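Vainio-Beutel: Datenkarte zum Fehlerdatensatz

Betreut von Muchen Yin und Jolene Hapeta, Fragen bitte an Jolene. Stand der Karte: Samstag, 12. November 2022.

Worum es geht

Vainio-Beutel sammelt Fehlversuche bei einer Aufgabe, die wir anfangs für die leichteste im ganzen Plan gehalten haben: Müllbeutel im Papierkorb wechseln. Zwei Arme, ein Korb, ein schwarzer Beutel. Es geht herrlich oft schief, und wir freuen uns riesig, dass wir die Aufnahmen jetzt mit allen Annotationen weitergeben können! Wer an Fehlererkennung für dünne, verformbare Objekte arbeitet, findet darin hoffentlich genau das Material, das in den meisten Sammlungen vor der Veröffentlichung weggeworfen wird.

Inhalt

800 Episoden, davon jede mit mindestens einem markierten Fehler
Synchronisierte Ansichten vom Kopf und von den Handgelenken
Gelenkwinkel, Greiferöffnung und Motorstrom beider Greifer
Textannotation pro Fehler, auf Englisch, teils mit Kommentar der bedienenden Person

Fehlerklassen

SLIP: Der Beutel rutscht beim Anheben aus den Fingern.
SNAG: Folie gerät zwischen Finger und Gestänge und wird beim Öffnen mitgezogen.
TIP: Der Korb kippt oder wandert mit dem Beutel mit.
FALSE_GRASP: Die Steuerung meldet einen Griff, zwischen den Fingern ist aber nichts.
CONTACT: Unbeabsichtigte Berührung mit Möbeln, Wand oder Geräten.

SNAG ist unsere Lieblingsklasse, weil sie so schwer zu sehen ist. Aus der Handgelenksicht ist schwarze Folie vor schwarzem Gehäuse kaum vom Greifer zu trennen. Im Motorstrom zeigt sich das Klemmen dagegen oft schon früh, manchmal lange bevor ein Mensch am Bildschirm etwas merkt. Tianyou Tan hat dafür eine kleine Auswertung geschrieben, sie liegt unter tools/snag_strom.

Der Vorfall vom August

Im August hat sich in Episode 13 der Serie Drekmont ein Beutel so fest ins Gestänge gezogen, dass der Greifer beim Öffnen stehen blieb. Die Steuerung deutete den hohen Strom als sicheren Griff und gab die nächste Bewegung frei. Der Arm fuhr los und riss den Korb mit. Zihan Gu drückte den Not-Halt, verletzt wurde niemand, ein Fingerpolster musste ersetzt werden.

Die Ursache lag in unserer Griffprüfung. Sie fragte nur den Strom ab und ließ die Fingerposition außer Acht. Seit Version 14 müssen beide Werte zusammenpassen, sonst hält der Arm an und wartet auf Freigabe. Die Episode ist vollständig enthalten, mitsamt dem Not-Halt. Schaut sie euch an, sie ist wirklich lehrreich!

Zum Nachstellen gelten bei uns jetzt diese Regeln:

Not-Halt vor jeder Serie einmal auslösen und quittieren
Folie aus dem Gestänge nur bei abgeschaltetem Antrieb entfernen
Nach jedem SNAG die Finger langsam ganz auf- und zufahren, dann erst weitermachen
Stromkabel am Boden zählen als Hindernis und gehören in die Kollisionskarte

Beispielansichten

Drei Handgelenksichten und eine Kopfsicht aus demselben Raum. Die Reihenfolge ist nicht zeitlich.
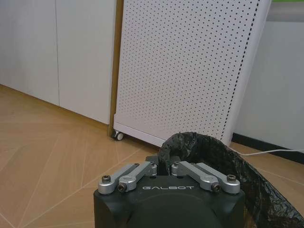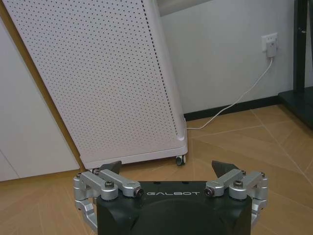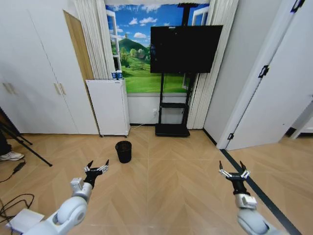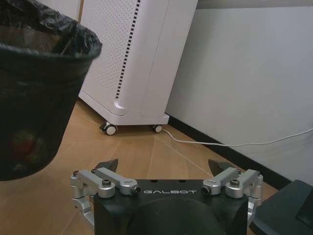
Bekannte Mängel

Die Serie Vanis hat in einigen Episoden einen Zeitversatz zwischen Kopf- und Handgelenkkamera. Maureen Penrose hat die betroffenen Dateien in der Liste vanis_versatz.csv gesammelt, korrigiert sind sie noch nicht.

SLIP und FALSE_GRASP lassen sich nicht immer sauber trennen. Bei 30 Episoden waren sich die Annotierenden uneinig, dort stehen beide Label mit dem Zusatz "strittig".

Alle Beutel im Datensatz sind schwarz. Ob ein darauf trainierter Detektor mit transparenten oder farbigen Beuteln zurechtkommt, haben wir nicht geprüft.

Nicht geeignet für

Den Nachweis der Sicherheit einer Steuerung. Die Fehlerklassen sind nach Interesse ausgewählt, ihre Häufigkeiten sagen nichts über den normalen Betrieb.

Mitmachen

Eigene Fehlversuche nehmen wir sehr gern auf, am liebsten mit Stromdaten! Das Format steht in docs/format, ein Prüfskript liegt daneben. Als Nächstes ist die Serie Grakcombe dran, mit anderen Körben und hoffentlich ein paar Fehlern, die wir noch nicht kennen.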